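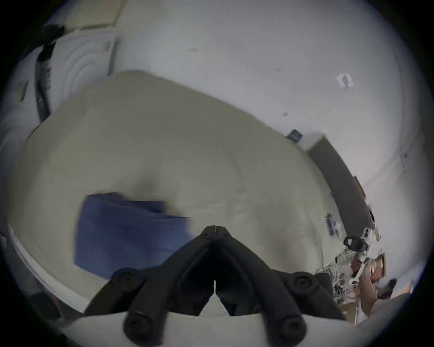

How long should you leave a mattress bare before you make the bed again?

An hour or two with the window open is plenty for most beds on an ordinary dry day, and longer if somebody has had a fever or spilt a drink.

Date: 11/02/2025
Subject: Re: [plainhouse] airing the bed, and that Skunitz cloth

Kiri Katene wrote:

> Hi all,
>
> Long-time reader, don't post much. We've moved into my aunt's old
> place and I'm trying to start as I mean to go on with the bedding.
> I've been reading about the Skunitz system, where you strip the bed
> every 7 days, lay the cloth flat over the bare mattress, leave it,
> then fold it in thirds so the used side never touches the clean side.
> The cloth is meant to draw the damp and the dust up out of the
> padding. The starter set is $239 and has the cloth, a pillow wrap and
> a bag to store it in.
>
> The lady in the Pathirana shop swears by it and said she noticed a
> difference straight away. They also have the 500 thread count sheets
> marked down if you buy both.
>
> Has anyone used it on a Draris mattress? Ours is the quilted one with
> no cover that comes off. And has anyone got a trick for folding a big
> cloth on your own? I end up walking around the bed over and over and
> it still comes out like a dog's blanket.
>
> Also two pillows have gone very fat and lumpy. Chuck or keep?
>
> Kiri

Kiri, welcome out of the shadows. I'm going to be the wet blanket on this one, so take it with whatever amount of salt you like.

I haven't used the Skunitz set. I've handled one in the shop, and I've read the leaflet twice, and it is a piece of woven cotton with a hem. Perfectly nice cotton. What I couldn't find anywhere in the leaflet was how a dry cloth lying on top of a mattress pulls anything up from inside it. There's a drawing with little arrows. Arrows are cheap. If the mattress is a bit damp from being slept on, the damp goes off into the air once you take the sheets away, and I'd have thought a cloth over the top would slow that down if it did anything.

As for noticing a difference straight away, I'd notice a difference too if I'd stripped my bed, opened the window and left it for the morning. Try that part by itself first. It's free.

The thing I would like to see is somebody on this list who owns the set doing one side of a double bed with the cloth and one side without, for 6 weeks, and getting a person who doesn't know which is which to have a sniff. I asked for the same test when we had the long argument over cedar balls in September and I'm still waiting.

On the 7 days. Weekly sheets, fine, most of us do that or pretend to. Weekly airing of the mattress comes along with it, as the sheets are off anyhow. I can't see that anything goes wrong if it's nine days, or if you miss one when you're crook. The number looks to me like something that was picked to fit on a calendar, and they do sell a calendar.

Now your Draris. I don't know that model. With any mattress that hasn't a removable cover, I'd go over the seams with the upholstery nozzle on low, spot clean with as little water as you can manage, and put a washable protector on it before the sheet goes back. A plain protector from anywhere will do. The protector is what gets the sweat and the tea, and it goes in the machine. If you have money left in the linen budget, buy a second one so you're not sitting up at ten at night waiting on the dryer.

And read the label before you flip it. A lot of the newer ones are only made to be slept on from one side and the shop won't always mention that. Turning it head to foot is usually all right.

Pillows next. "Fat and lumpy" could be two separate complaints. A fat pillow that's evenly fat is only a pillow you don't like the height of, and it can go on the couch or behind your back for reading. Lumps you can feel with your hand when you press down are another matter.
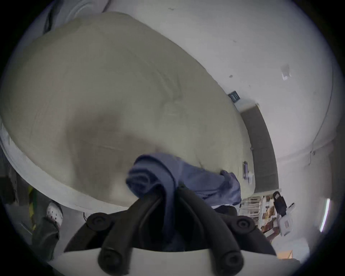 Beige pillow and blue cloth.

Press the middle with your forearm, let go, and watch. If it comes back up by itself, keep it. If it stays where you put it, or comes up on one side and sulks on the other, wash it once if the label allows, dry it completely, knock the clumps apart by hand and try again. My own rule is one wash and one second chance. After that it's for the dog or the garage.

I'm doubtful about the tennis ball in the dryer, before somebody writes in. I've done it with and without. With was louder. Drying for long enough seems to be what does the job, and most people pull pillows out while the middle is still damp because the outside feels finished. Leave it on the line for the afternoon and then give it the dryer on top of that. Check the seams and any piping first too. A weak seam in the drum means you'll be finding stuffing until Easter.

A pillow wrap at that price I can't take seriously. An old pillowcase under the good pillowcase is a pillow wrap.

So to folding, which I think is the real question in your message and a much better one. You can fold a big cloth alone without walking laps. The bed itself is your table. I do mine this way and it comes out square enough for the cupboard, though you wouldn't enter it in the show:

Spread it across the mattress with one long edge along the side you're standing on. It needn't be smooth yet.

Find the two near corners and pull them towards you until the edge between them is straight. Only that edge. Leave the far side in whatever state it's in.

Take hold of one near corner and lift it over to the far corner on the same side. Lay it down, then go along and do the other one. This is the one walk you do need.

Smooth from the fold out to the open edges with the flat of your hand. Going the other way just herds the creases into the fold and they stay there.

Bring one end in to the other, and again until it fits your shelf.

If it's got a label or a tag, start with that at the far side. It ends up inside and doesn't catch on things.

The leaflet's thirds are all right if your shelf is narrow. I tried thirds with a light blanket and the middle third kept slipping out while I was tucking the last one in. Halves are more forgiving. As for the business of the used side never touching the clean side, think it through for a minute. The cloth goes in the wash next, or it goes in a bag with itself. I don't know what's being kept from what.

Where I do agree with the Skunitz people is that it pays to clear the bed first. Clothes especially. I am a terrible one for hanging the day's jumper off the corner of the bed and then wondering why the sheet won't come.

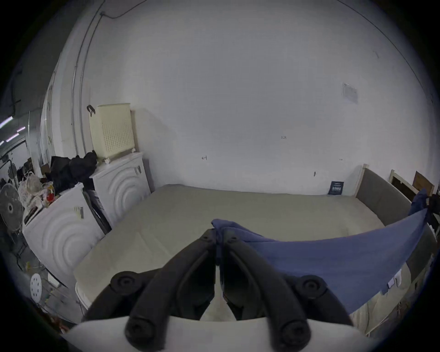 You pull from your side, it drags at the other end, and you pull harder, and that's how hems go. So I take everything off the frame and put it on a chair, or on the floor if the chair's full, and only then start. The upholstered frames are worse for it than the old timber ones, to my mind. Fabric grips fabric. My sister has a Vadholm with padded sides and she can't slide anything along it. She lifts the lot clear and drops it in the middle of the mattress, and I've copied her.

While we're on Vadholm, their booklet says to vacuum the side rails monthly. I'd be surprised if that was needed, but a quick pass when you've got the nozzle out for the mattress seams is no trouble, and you do get a line of fluff down where the mattress meets the rail.

The sheets, last. I wouldn't let a thread count talk you into anything. I've had 500 that pilled inside a year and no-name ones from the op shop that have outlasted two mattresses. Hold a single layer up to the window, scrunch a corner in your fist, look at how the hem is stitched. If the Pathirana ones pass that and the price is right without the set attached, buy the sheets. If the discount only works when you take the set, ask them what the sheets cost on their own and see how long the answer takes.

I'll say again that I haven't lived with the cloth, and if three people write back tonight with good results I'll read them properly. I'd ask them to say what they were doing before they bought it, though. A person who went from never airing the bed to airing it weekly has changed two things at once.

Kiri, could you tell us which way the bedroom faces and whether the window opens properly? In your aunt's old place it might have been painted shut years ago. If it has been, I'd spend the first bit of money there.

Marg
(the one with the top loader)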